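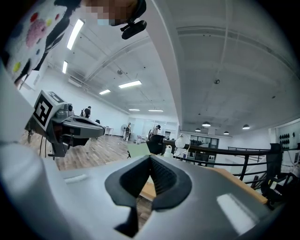
Mhairi MacLeish
Fiction contributor and workshop leader

The Long Room

My aunt Won loved a ceiling. Other people's aunts went to Europe and came home with opinions about coffee, and mine went to Moose Jaw for a curling bonspiel and came home with eleven minutes on the ceiling of the arena. So when the Sundard building went up for lease she phoned me at work, which she never did, and said, "Get your coat, it's got beams!"

It had beams. It had a whole sky of them, white, with pipes and conduit running along beside the lights as if someone had drawn them on last and been pleased with the result. The floor was wood. We stood in the doorway, her in her good toque and me still holding a stapler I'd walked out of the office with, and neither of us looked at the washroom or the fuse box or any of the things you're meant to look at.

"Oh, it's glorious," she said. "Turn them on."

The agent turned them on. I have to tell you about those lights. They didn't come on together. The near ones caught first with that tick-tick-hum, then the middle, then a long wait, and just when you'd given up on the far end of the room it arrived, small and cold and blue-white, like a train coming in across the prairie. Aunt Won clapped. The agent, a nice boy from Doradon with a cold, said most people asked whether they could be replaced with something warmer.

"Most people," said my aunt, and signed.

She was 81. She'd run a fabric shop for most of her life and had sold it in the spring, and the plan, so far as there was a plan, was to have a big room and see who came. My mother thought it was lunacy. My mother rang me on the Saturday and said did I know what it cost to heat a place like that, and I said yes, I did, because Aunt Won had made me do the sums on the back of a pattern envelope, and the sums were terrible.

What we did first was the floor. She had a tin of Cedska wax that must have been older than I was, and it smelled so wonderful, like oranges and a church basement, that I'd have eaten it on toast. You put it on with one rag and took it off with another. We started at the door, which was stupid, and had to climb out the back over the loading sill in our sock feet with our boots on the wrong side of the building. I laughed so hard I sat down in a snowbank. She went round the front, perfectly dignified, in wet socks, and bought two doughnuts on the way.

Then people came. I don't know how they knew! A man with a tuba he wasn't allowed to play at home. Three sisters who wanted to cut out a quilt on a surface bigger than a kitchen table, and who got down on their hands and knees on our beautiful boards and crawled about with their mouths full of pins. A boy who was building a canoe, or the ribs of one. He'd borrowed the book from the library so often they'd given it to him. Everybody got a stretch of floor. There was no sign-up sheet. If you wanted the far end you said so, and if someone else wanted it too my aunt made you have tea together until one of you gave way.

She made herself a smock for the place, white with spots in every colour she'd ever had left on a bolt end. You could see it from the street. When she reached for anything, a lamp cord or the top shelf or your cup, the sleeve came across in front of you like bunting. The small kids followed it round. I followed it round too, if I'm telling the truth, and I was thirty-four.

Here's the part I've been trying to write down since April.

One evening late, everybody gone, I found her lying flat on her back in the middle of the room. I thought the worst, naturally. I ran. My shoes made an awful racket and she put up one hand – the dots, the dots – and said, "Shush. Lie down, you're spoiling it."

So I lay down. The boards were hard and the wax was still in them, oranges, oranges. Straight above us the broad beam went sailing off, and it looked curved from down there, it really did, bending away over us to the middle of the room as if the whole building were leaning in to hear.

"Is it bent?" I said.

"It's as straight as you are. It's only where you've put your head."

We lay there and she told me which bit she liked best, and it wasn't the beam. It was a little round fitting between two of the lights. She had no idea what it was for. She'd asked the agent and she'd asked the tuba man, who had been an electrician, and he'd got halfway up a ladder and come down again and said he'd rather not know either. She thought it looked like a button. She thought that if you had a long enough pole you could press it, and then something would happen to the street outside.

"What, though?"

"I haven't decided," she said. "I keep changing it. Last night it was lilacs."

I said I'd have it do the snow. All of it, up and off, in one go, with that noise a tablecloth makes.

"Oh, that's good," she said, and she was so delighted that she took hold of my wrist. "That's very good. We'll need a pole."

I'd like to say we got one. I measured, even. I stood on the canoe boy's sawhorse with a tape and called out the number and she wrote it on her hand, and the next day at the hardware store she'd washed her hands. So we measured again, and the man at the counter had a pole for cleaning eavestroughs that would just about do it, and we stood in the aisle and considered it, my aunt and I, with a lineup forming.

"It's a lot of money for lilacs," I said.

"It's snow now," she said. "You changed it." And then she put the pole back in the rack, very gently, and patted it, and bought a bag of clothes pegs and some string.

The quilt's done, by the way. It's enormous. The sisters pegged it along the string down the whole left-hand side of the room and the boy moved his canoe so people could stand back. Mum drove in for it. She kept her coat on and said it was freezing, and where on earth was Won, and I pointed. She was down at the far end, waiting with her hand on the switch and her face turned up.

"Mum," I said, "watch this. Don't look at the quilt yet. Look up."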